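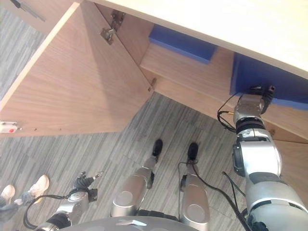

Rehearsal room notes, October 15, 2018

A long old day on the Edena live set, but a lovely one. Ran the Bikow number at 142 with the strings up a touch, and the backing vocals finally sit where I've wanted them since July (I nearly cheered!). Pulled a bit out at 300 Hz on the piano channel and it stopped sounding like a cupboard.

The Powell duet still drags after the second chorus. Tried the shorter intro, much kinder on the singers, so please keep that one for Flanau.

Set list stands at 19 songs, encore included. Click track for the medley still to be bounced, will do it first thing.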